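From the Brosstead Neighborhood News, January

THE GREAT SORT, PART TWO

Readers with long memories will recall that last winter I promised to clean out my basement and report back. I have received two letters asking how it went, one of them from my sister, so public demand is clearly strong.

It went like this. I carried a box upstairs, opened it on the kitchen table, found the instruction booklet for a bread machine we gave away when the kids were in grade school, and read it all the way through. Then I carried the box back down. By spring I had done this with most of the boxes on the left side and could tell you a great deal about the care of a humidifier.

So this year I asked for help. Geum-ok Yoo on Culten Street has cleared out three houses, two of them belonging to relatives and one of them against the relatives' wishes, and she agreed to come look at mine. She stood at the bottom of the stairs for a while without taking her coat off.

"What's in the suitcases?" she asked.

Smaller suitcases, I told her.

Her method is simple enough to print. You touch each thing once. When you pick it up you have to decide, and you may not put it down again in the place you got it from. You may not read anything. You may not say the words "that's a good box," even when it is a very good box. Photographs go in a bag and the bag goes in a closet until everything else is finished, which in my case should be some time after the funeral.

I lasted until the jar lids. I had saved 50 of them without, as far as I can tell, saving a single jar. Geum-ok held the trash bag open and looked at the ceiling, and I will say for her that she never once sighed out loud.

The harder part is getting rid of things after you've decided to. I had always pictured a grateful public. The thrift shop on Bang Street is very polite, but it no longer takes encyclopedias, fondue sets, exercise bikes, picture frames without glass, glass without picture frames, or anything with a cord that has been repaired with tape. That list covered the whole back seat. The young man at the door helped me load it all into the car again and wished me luck.

Alun Price took the exercise bike. He says he's going to use it. I said the same thing to the fellow I got it from, so I feel the bike is in the right hands.

The encyclopedias I put out on the curb with a sign reading FREE. After two nights somebody had taken the sign.

Boris Trajkovski, who has the workshop behind the old creamery, came for the coffee cans of screws. My father sorted those screws and his father before him, and I'd be surprised if there are two alike in the whole collection. Boris poured one can out on my workbench, pushed the contents back and forth with his finger, and offered me $2. I held out for a jar of his wife's pickles. Both of us believe we cheated the other. 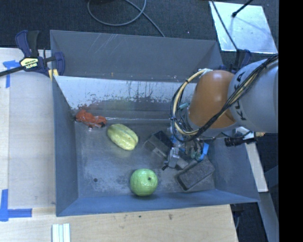
That left the right side of the basement, which I'd been saving because it was worse. Cletus Lindgren came over to hold the other end of things. Cletus is good at this, being strong and not curious. He carried out a rolled carpet, a door, and the larger piece of a canoe without asking about any of them. He did stop at the paint. There were cans down there from every color the house has been since we bought it, and he lined them up along the driveway in order, and we stood and looked at the dining room's avocado period for longer than was comfortable.

A practical note, since several of you have the same paint: the county will take it, but only if it's dried out. Leave the lids off somewhere the dog can't get to and stir in cat litter. Old batteries go in the box by the library desk. The library would like me to add that it doesn't want light bulbs, and that it knows who has been leaving them.

By my figuring, some 400 pounds of my belongings have now left the house. I'd like to report that I feel lighter. What I feel is that I can see a crack in the basement wall that I couldn't see before, and Dong-geon Jeon came by to look at it and gave me a price of $600 to fill it. The boxes had been hiding that crack for nothing.

I also went looking last week for a jar lid. I won't go into it.

Geum-ok has offered to bring her trash bags to anyone else on the street who wants a hand, one household at a time, coffee to be provided. Call her before nine in the evening. She'd like you to have the suitcases open when she gets there.

If anyone is in the market for the smaller piece of a canoe, it's on my porch. The garage will be covered in next winter's issue.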